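Sacoche latérale Lollen 18 L pour moto

La sacoche Lollen se monte sur le côté gauche ou droit de la plupart des motos routières et trails équipées d'un support tubulaire de 18 mm. Elle est vendue à l'unité. Le support n'est pas compris et se commande séparément, avec la référence Cleven correspondant au modèle de la moto.

La coque est en polyester enduit doublé d'une plaque rigide côté roue. Elle garde sa forme à vide, ce qui évite qu'elle vienne toucher la roue ou l'échappement quand on roule sans chargement. La fermeture se fait par enroulement, avec deux boucles latérales et une sangle centrale. Il faut au moins trois tours pour que l'étanchéité soit assurée. Avec deux tours, elle résiste à une averse, pas à une journée de pluie sur autoroute.

À l'intérieur, une poche plate fermée par une glissière reçoit les papiers du véhicule et une trousse à outils fine. Il n'y a pas d'autre séparation. Une housse intérieure amovible, de couleur claire, est livrée avec la sacoche : on peut la sortir le soir à l'étape et laisser la coque sur la moto. Elle se lave à la main, à l'eau tiède, et sèche en une nuit.

Fixation

Deux crochets hauts viennent se poser sur le tube supérieur du support. Un verrou bas, à came, bloque l'ensemble. La clé est la même pour les deux côtés si les sacoches sont commandées ensemble ; pour une commande séparée, indiquez le numéro gravé sur votre clé dans la case « remarques ». Nous pouvons aussi fournir un barillet seul.

Avant le premier départ, réglez les crochets avec la clé Allen fournie. Il ne doit rester aucun jeu vertical. Revérifiez le serrage après 600 km, puis à chaque vidange.

Sur les motos à échappement haut, le côté droit demande l'écarteur Cleven long. Sans lui, la distance entre la coque et le silencieux est insuffisante et la garantie ne couvre pas les dommages dus à la chaleur. Le pare-chaleur en option ne remplace pas l'écarteur.

Caractéristiques

Volume : 18 litres, fermeture enroulée trois tours
Tissu : polyester enduit, coutures soudées
Poids de la housse intérieure : 700 g
Coloris : noir, gris, sable
Bandes réfléchissantes : à l'arrière et sur le côté
Garantie : 2 ans, hors usure des sangles
Pièces détachées : boucles, sangles, crochets, verrou, barillet

La charge maximale dépend du support et figure sur sa notice. Si la valeur donnée par le constructeur de la moto est plus basse, c'est elle qui s'applique. Répartissez le poids entre les deux côtés et placez les objets lourds au fond, contre la plaque.

Compatibilité

La liste des supports Cleven est mise à jour chaque mois de décembre. Les supports Quispe à tube carré ne conviennent pas, même avec adaptateur. Pour les anciens supports Kostetti, un jeu de crochets spécifique existe ; il est en stock en petite quantité et se commande par téléphone. Gilberto Taipe, à l'atelier, répond aux questions de montage le mardi matin. Ayez sous la main la carte grise et, si possible, la cote entre les deux tubes du support.

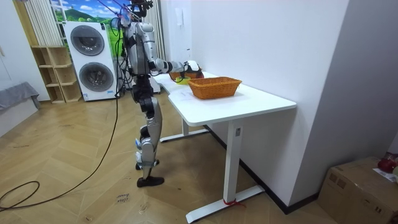

Nelly Mamani trouve la sacoche bien faite mais reproche au verrou d'être dur les premières semaines, surtout avec des gants d'hiver. Elle a fini par mettre une goutte de lubrifiant sec sur la came et n'y a plus touché depuis. Elle aurait aussi aimé une poignée plus large pour la porter jusqu'à l'hôtel.

La graisse est à éviter sur cette pièce, elle retient le sable. Le lubrifiant sec convient. Quant à la poignée, un modèle rembourré se pose sur les mêmes passants et figure parmi les accessoires.

Livraison et retours

Les commandes passées avant 14 heures partent le jour même si l'article est en stock. Le coloris sable est parfois fabriqué à la demande et le délai s'affiche alors dans le panier. Une sacoche retournée doit être propre, avec ses deux clés et sa housse intérieure. Les crochets déjà réglés ne posent pas de problème. Un barillet gravé sur demande n'est ni repris ni échangé.

Accessoires : poignée rembourrée, pare-chaleur, écarteur long, barillet seul, housse intérieure de rechange.

Contact | Conditions de vente | © Lollen Bagagerie Moto, tous droits réservés | Haut de page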